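Write the Reset Down Before You Write the Task Down

Most of the written standards I see for tabletop manipulation work spend their pages on the robot. They cover joint limits, stop buttons, payload, who may stand where while the arm is powered. All of that is needed. Very few of them say anything binding about the state of the table at the start of a trial, and I have come to think this is the largest gap in current practice.

My argument is narrow. Any lab or shop that reports a success rate for a pick-and-place task should be required, by its own rules, to keep a reset specification with the same standing as the task specification. The two should carry the same version number. If one changes, both change.

A task specification usually fits on one line: put the letter on the plate. A reset specification takes longer. It has to say which items are on the table, which zone they may occupy, whether they may touch, whether they may lie rotated, whether an item may sit partly outside the view of the wrist camera, and where the gripper waits and in what position. Each of these changes the difficulty of the trial. Two foam letters lying against each other are a different grasping problem from two letters a hand's width apart, and a report that pools them without saying so has pooled two experiments.
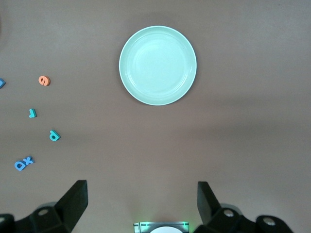
Start state from the wrist camera: gripper open, plate empty, all letters left of the plate.

Every item in that caption ought to be a field on a form. "Plate empty" is a yes or no. "All letters left of the plate" is a zone rule, and it needs a drawn boundary to be worth anything. The caption leaves out that the blue "a" and "x" are in contact and that another blue letter is only partly in view at the left. Under the draft rules we used on the Skaltberg project, contact between items had to be logged and partial visibility did not. I now think the second omission was a mistake. A policy that sees a sliver of a letter and a person standing beside the table do not have the same information, and the log should record what the policy had.

The usual objection is cost. Cristóvão Pinheiro put it to me in plain terms when we were drafting for Skaltberg: with a target of 4000 trials, 20 extra seconds per reset is more than 22 hours of operator time. The arithmetic is correct. My answer is that the time is already being spent, later and by more expensive people, when two result sets disagree and no one can reconstruct what was on the table.

We had one such case. The Quintela and Nesamport benches ran the same task with the same policy, 50 trials each, and came back with rates far enough apart that the first suspicion fell on calibration. Calibration was fine. The operators at Quintela had been dropping the letters in a loose heap. At Nesamport they laid them out upright and spaced, because that looked tidy. Neither bench had broken a rule. It took most of February to find this out.

A second objection is that strict resets make the test artificial, and that a useful robot must cope with mess. I agree that it must. Mess can be specified. A rule can say that letters are poured from a cup held over a marked zone and left as they fall, with a still saved before the arm moves. What should be prohibited is the undocumented middle, where an operator pours and then nudges a piece or two into a kinder position.

The minimum I would accept has four parts:

A still from the wrist camera, saved before first motion, for every trial.
A marked placement zone, with its dimensions in the reset specification.
A contact field and a visibility field, filled in from the still by someone other than the operator.
A void rule, stating that a trial with no saved still is removed from the count whatever its outcome.

The last part gets the most resistance, mainly from people who have just lost a success to it. It should stay. A void rule that applies only to failures inflates the rate, and reviewers outside the lab have no way to detect it.

Brokutlow adopted the first two parts and made the others optional. I would rather see all four required and the form kept to a single page. The visibility field in particular takes a few seconds to fill in, and on the present Brokutlow form it is usually blank.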